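Veltari Opens Furnished Room Hall in Gostov With Full Maglaya Bathroom Line

18 April 2025
By the Veltari Press Office

Shares: 37 | Comments: 2

GOSTOV. Veltari, a supplier of bathroom furniture, floor coverings and household textiles, has opened a hall of small furnished rooms at its Gostov site. The hall lets buyers look at vanities, flooring, wall panels and cloths in the kind of space where they will be used. It replaces the former sample room, which closed in February.

The hall has 37 rooms on one level. Most are small enclosures with a finished floor, panel walls and a baseboard. Some are laid out as bathrooms and some as bedrooms or laundry corners. Others are kept plain so that a buyer can bring in a cloth, a tile or a cabinet door and see it against a finished wall.

Until this year, customers visiting Gostov were shown small samples on boards. Veltari says this worked well enough for tile and less well for nearly everything else. A countertop sample the size of a paperback does not show how the veining runs from one end to the other, and a folded towel does not show how the fabric hangs. Buyers often asked to see a whole vanity with the faucet on it, and the only full units on the site were in the warehouse, still in their boxes.

Work on the hall was done in two stages. The floors and walls came first, followed by the plumbing fixtures and furniture. The carpeted rooms were finished before the tiled ones and have been open to trade customers for several weeks while the remaining work went on.

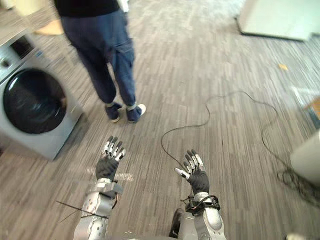

Inside one of the carpeted rooms at the Gostov hall.

Carpet was chosen for the rooms that represent bedrooms, dressing areas and hallways. Veltari supplies it in rolls and in cut lengths, and both are used in the hall. Customers can compare the two side by side and ask for a cut piece to take home. The company asks that cut pieces be returned only if they are not going to be ordered, and there is no charge for them either way.

The hall is in use during the working day. Rooms are reset and cloths rehung while visitors are present, and customers should expect to share the space with staff. Anyone who needs a room to themselves, for instance to photograph a color match or to measure up for a project, can ask for one when they book.

The tiled rooms are at the far end of the hall. They hold the bathroom and laundry settings, along with most of the white furniture in the current catalog. Doorways in this section are wider than in the carpeted section so that cabinets and countertops can be moved in and out without lifting them over a sill.

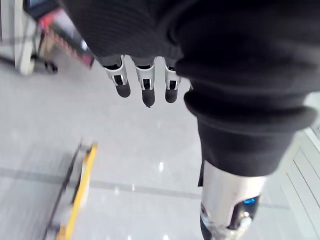
FLOORS AND WALLS

Light gray is the main floor color in the tiled section. Veltari picked a glossy finish in that area after customers asked how dark cabinets and white furniture would look over a floor that reflects light. Matte tile is also available to order and is shown on boards next to the entrance. Visitors are welcome to put a board on the floor and stand back from it.

The walls throughout the hall are finished in pale and light grays. Veltari's earlier sample room had cream walls, and customers found that towels and cabinet doors looked warmer there than they did at home. The gray walls were tested in one corner of the old room for a month before the company ordered enough panels for the new hall.

Panels can be taken down and changed. The company plans to swap the wall finish in six of the rooms each year, beginning with those that get the most bookings. Carpeted rooms have a striped gray carpet with a dark baseboard strip. Customers who like the look of a finished corner can order the panel, the trim and the carpet together, and they will be delivered on one date.

Trim is sold by length. The Gostov staff can cut it on site for customers who bring their own measurements, but they do not cut panels. Panels are made to size and need to be ordered ahead. Customers renovating more than one room are advised to order all of their panels at once, as shades can differ slightly between batches.

FLESETTI CLOTHS AND TOWELS

The Flesetti line covers towels, washcloths, cleaning cloths and light throws. It was sold only in folded packs until this year. In the new hall it is shown open, and customers may handle any piece in any room.

Pink has been added to the Flesetti colors for this season and joins white, sand, gray and a dark green. The pink is a soft shade meant to go with gray walls and stone countertops. Veltari reports that early orders for it have come mostly from guesthouses and small hotels, with some interest from gyms.

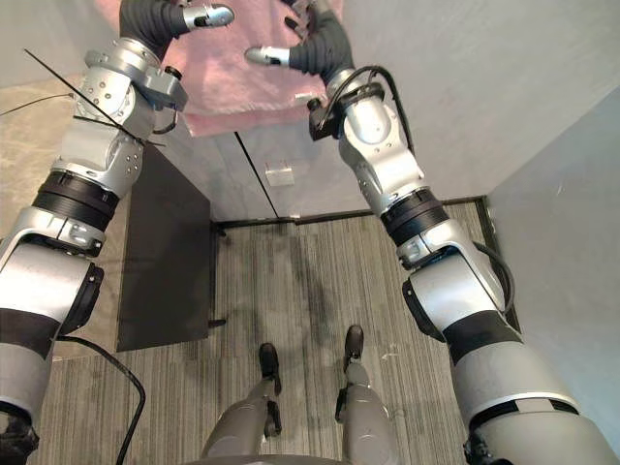 A pink cloth held up against a pale gray wall panel.

Flesetti pieces come in two weights. The lighter weight dries faster and takes up less room on a shelf. The heavier weight is the better choice for bath towels. Both can be machine washed. The company recommends washing the pink and the dark green separately the first time.

Cloths wrinkle slightly when they are folded and unfolded through the day, and the ones in the hall are not ironed. Veltari decided to leave them as they are so that customers see the fabric as it would look in daily use. Pieces that have been handled for a season are taken out of the hall and sold at a reduced price from the counter by the entrance.

Orders for Flesetti can be placed by the piece or by the carton. Cartons are packed by color and weight, and mixed cartons are available on request. Guesthouses that already have an account can add cloths to an existing furniture order at no extra delivery cost.

THE MAGLAYA BATHROOM LINE

Maglaya is the largest line in the hall. It includes vanities, countertops, sinks, faucets and small accessories, and each piece can be bought alone or as part of a set. All of the sizes in the line can be seen in Gostov, from a narrow unit for a guest bathroom to a wide one meant for a family.

The vanity most visitors ask to see has a gray-beige marble countertop with soft white and cream veining. The sink is a large white rectangular basin set under the top, with smooth sloping sides and a flat bottom. The cabinet is a dark charcoal gray. The faucet is matte black, with a tall squared body and a short lever on top.

Each vanity is shown with a few things on it. Veltari found that a bare countertop made it hard for customers to judge how much space they would have once the usual items were out. The accessories in the hall include cups, toothbrushes, toothpaste and small vases of artificial flowers. The vases are for sale. So are the cups, which come in cream and white.
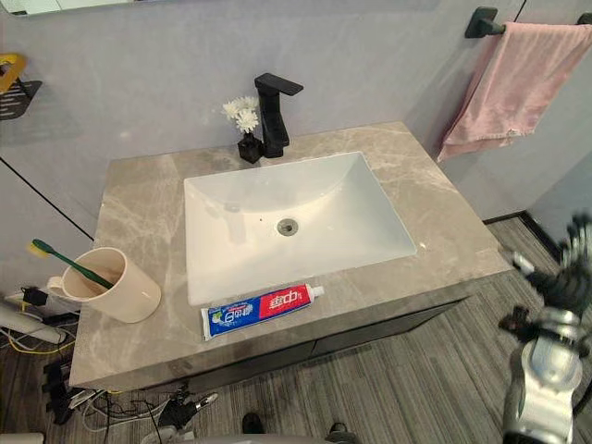 Countertops in the line are cut to order. Customers choose the top from a full piece at the Gostov site and can mark which part of the veining they want over the sink. This step adds several days to the order. Customers who do not mind where the veining falls can have a top from stock, and these are usually ready sooner.

Water marks and smudges will show on polished stone and can be cleared with a damp cloth and a dry one after it. Veltari advises against vinegar and other acid cleaners on any marble top. A care sheet is packed with every vanity, and extra copies are kept at the counter.

Faucets are sold with the vanity or on their own. The black finish should be cleaned with water and mild soap. Replacement levers, drain caps and cabinet hinges for the Maglaya line are stocked in Gostov and can be mailed out.

VISITING AND ORDERING

The hall is open to trade customers by appointment and to the public without one. Parking is on the north side of the building. The entrance, the counter and all of the rooms are at ground level, and carts are available for customers carrying tiles or cabinet doors of their own.

Customers are asked to bring a floor plan or a sketch with measurements if they want a price on a full bathroom. A written quote can be prepared the same day for anything in stock. Quotes for cut countertops and made-to-size panels are sent after the visit.

Furniture, trim and flooring ordered in Gostov can be picked up there or delivered. Prices are the same in both cases, apart from the delivery charge.

ABOUT VELTARI

Veltari supplies bathroom furniture, flooring, wall panels and textiles to homes, guesthouses and builders. Its lines include Maglaya for bathrooms and Flesetti for cloths and towels. The company's warehouse, cutting shop and furnished room hall are in Gostov.

Press questions and requests for product samples should be sent to the Veltari press office in Gostov.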